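Talteleo Bedroom Set: Controller Comparison in Simulation 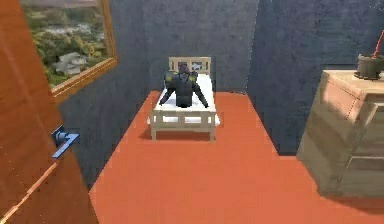
Figure 1. Simulated bedroom with the humanoid figure seated on the bed.

Summary
This data set supports the comparison of two whole-body controllers, Flamska and Vindier, in a rendered bedroom. It contains 1265 episodes, of which 402 are reserved for evaluation. All episodes are simulated – no hardware trials are included.

Contents
Each episode provides rendered views, joint positions, controller commands and an outcome label. Both controllers were run from the same starting poses.

Known limitations
Textures are simple and object geometry is low in detail. Contact forces between the figure and the mattress should not be used to predict results on hardware. Outcome labels are missing for nine episodes.

Maintenance
Svatopluk Procházka (data), Vilém Zelenák (controllers). Labels were last revised in June.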